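March, flower table, 2:15 pm

Finally got to the hydrangeas! I've been looking forward to this all week. The Akyol box holds far more blue than I expected, and against the red roses it looks wonderful. The budget for the Findthorpe centerpieces was 100 and we spent less, so I'm keeping the difference for ribbon.

Notes before I forget them. Long stems first, always. The hydrangea heads are so big that they decide the shape of the whole bunch, and the roses fill in after. Necati wants the leaves left on near the head and stripped lower down — I tried one his way and he's right, it looks fuller. Ewan prefers three roses to each blue one. I'd go two. We'll make one of each and put them side by side by the door.

The tall Cluner vase is too narrow at the neck. Try the wide one from the Prakden shelf.

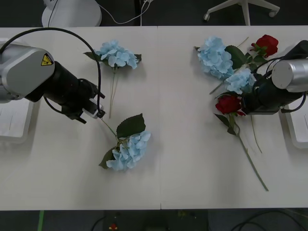
Blue hydrangeas and red roses laid out on the white table.

Still to do: cut a strip of brown paper for wrapping, find the good snips, ask Necati about white as a third color. I want to see it with white so badly.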